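# Gridum: founder steps down, so who's running it now?

**Forum:** Industry & Companies > General

---

**saltbush_ed** wrote:

So the email went out to account holders on 31 Dec 2019, at a time of day when most people had one shoe on for a party. Behrouz Ghaffari is stepping down as chief executive of Gridum and will "remain closely involved as Chair". The new chief executive comes across from Skanent, which they bought back in May and swore would be run as its own company.

I've been a paying customer for a long while and I'm not buying it. Founders who are closely involved don't put out the news during fireworks. Anyone here know more than what's in the email?

---

**Mirrool** wrote:

You're reading a lot into the date. Companies change bosses at the end of the year. The contract year ends, the new one starts, somebody in legal says do it now and it gets done. My last two employers did the same and neither fell over.

Also he owns a big chunk of the thing. He isn't going to wander off and let it rot.

---

**saltbush_ed** wrote:

> He isn't going to wander off and let it rot.

He doesn't have to wander off. He just has to stop reading the support queue. People forget he used to answer tickets himself. I had a reply from him once about a billing error and it was fixed by lunch. The last ticket I put in took nine days and came back with a link to the page I'd already said was wrong.

---

**parcel_tape** wrote:

Nine days is quick lately.

---

**Glenhuon Pete** wrote:

I want to know about the Skanent side. I was a Skanent customer first and came over in the purchase whether I liked it or not. We were told:

1. Same prices for existing accounts.
2. Same login.
3. Same people on the phone.

The first one lasted until the renewal, when mine went from $460 to $600 a year. The second is sort of true if you enjoy resetting your password. The third I can't speak to as I've never got through to a person.

And now the fellow who was in charge while all that happened is in charge of everything. Forgive me for not cheering.

---

**Mirrool** wrote:

Was it his call though? Skanent was owned by Gridum by then. The price rise would have been signed off upstairs, which means Ghaffari. You can't give him credit for every good thing and hand the bad ones to the next bloke.

---

**Glenhuon Pete** wrote:

Fair point and I don't like it.

---

**quoll_in_the_roof** wrote:

I went to the Takosstead day last year, the one they put on for customers. Ghaffari did his talk with no slides, same as always. It ran well over and he took questions until they turned the lights up. Somebody asked straight out whether he was getting tired of the job and he laughed and said ask me when the storage product is finished.

Is the storage product finished? Not on my account it isn't. Still says "preview".

That's my only evidence and I know it isn't much. But it didn't sound like a man planning a handover.

---

**parcel_tape** wrote:

Is there a recording of that? I remember the earlier one where he pulled the plug out of the wall to prove the backup worked and then couldn't find the socket again. Best company talk I've seen, and the only one I've watched twice.

---

**quoll_in_the_roof** wrote:

There was. The old talks were all on their site under Events and now that page sends you to the front page. Might be a coincidence, might be the new broom. I've got two of them saved on a drive at home and will dig them out when I'm back.

---

**saltbush_ed** wrote:

They took the talks down?? That's a strange thing to do to a bloke who is remaining closely involved.

---

**Mirrool** wrote:

Or they redid the website and broke a link. I've worked on websites. This is the most likely answer by a long way.

---

**Tamarack Lou** wrote:

Canadian account here, so a slightly different view. We never got the email at all. I found out from this thread. I wrote to our rep to ask if it was real and got an out of office until the middle of the month.

What worries me more is Rahimi. For those who don't follow it, Rahimi does the actual hosting for most of the accounts on our side, and the deal between them and Gridum was put together by Ghaffari personally. It's up for renewal this year. If the two heads of the companies don't get along, I'm the one who gets moved to some other data centre with a week's notice.

I run payroll for a small firm on this. I can't be moved with a week's notice.

---

**Glenhuon Pete** wrote:

Where did you hear it's up for renewal? Not doubting you, I'd just like to see it written down somewhere. There's been a lot of "a friend told me" on this board about Rahimi and most of it was rubbish.

---

**Tamarack Lou** wrote:

It's in the service terms, near the bottom, under third parties. It gives the end date for the hosting arrangement but doesn't say what happens after. I asked about it when I signed and was told not to worry.

---

**Glenhuon Pete** wrote:

Just went and looked. You're right, it's there. I take it back.

---

**dunnart** wrote:

I'll stick up for the new boss a little. I worked in the same building as Skanent for a couple of years (different company, shared kitchen) and the place was well run from what I could see. People stayed. Staff numbers were 32 when I got there and 60 when I left, and they seemed pleased enough to be at work. He isn't a showman. He'd be hopeless at pulling plugs out of walls. But I don't need a showman to keep my files where I put them.

Most of what people miss about Ghaffari is the stage stuff. I liked it too. It has nothing to do with whether the product is any good, and the product has been going downhill for a good while with him in the chair.

---

**quoll_in_the_roof** wrote:

I'd argue with "nothing to do with". When he stood up there and said a thing would be done, people held him to it in the questions the year after. I did it myself once, about the export tool, and it was out within a couple of months. Who do I do that to now?

---

**dunnart** wrote:

The chief executive, presumably. He'll have to turn up to Takosstead like anyone else. If he doesn't, come back and tell me I was wrong.
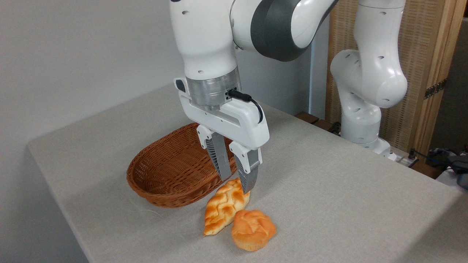 ### Mod note and thread split

Moving the price rise posts after this point to the Billing board, as there's already a long thread there with the renewal letters in it. Please keep this one to the change at the top and what it means for service.

Two posts removed. You can think what you like of either man's management, but leave their families out of it.

— *moderator, Industry & Companies*

---

**saltbush_ed** wrote:

Back on topic then. I rang the account line this morning and got through after a long wait. I asked three things and wrote down the answers as I went.

- **Is Ghaffari still employed by Gridum?** "He's Chair of the board." I asked if that was a yes. She said she'd have to check.
- **Is the storage product still coming?** "It's on the roadmap." No date.
- **Are the old talks coming back?** She didn't know they'd gone. She was nice about it and said she'd pass it on.

So, not much. I don't blame her, she'd been handed the same email as us.

---

**Mirrool** wrote:

Chair isn't usually an employee, so "have to check" is the right answer from someone on the phones. I don't think you caught her out.

---

**saltbush_ed** wrote:

Didn't say I had. I said not much.

---

**parcel_tape** wrote:

Has anyone priced up moving? I don't want to, it'd be a rotten couple of weekends, but I'd like to know what the door looks like before I need it.

---

**Tamarack Lou** wrote:

Started on it last night. The export works but it drops the folder dates, so everything comes out stamped with the day you ran it. For payroll records that's no good to me at all. Do a small test folder first and check it before you pull the lot.

---

**quoll_in_the_roof** wrote:

There's a box under Advanced called "keep original times". Off by default, naturally. Try with that ticked.

---

**Tamarack Lou** wrote:

Tried it. Files keep their dates, folders still don't. Better than it was. I've put in a ticket, will post here if I hear back.

---

**Glenhuon Pete** wrote:

See you in nine days.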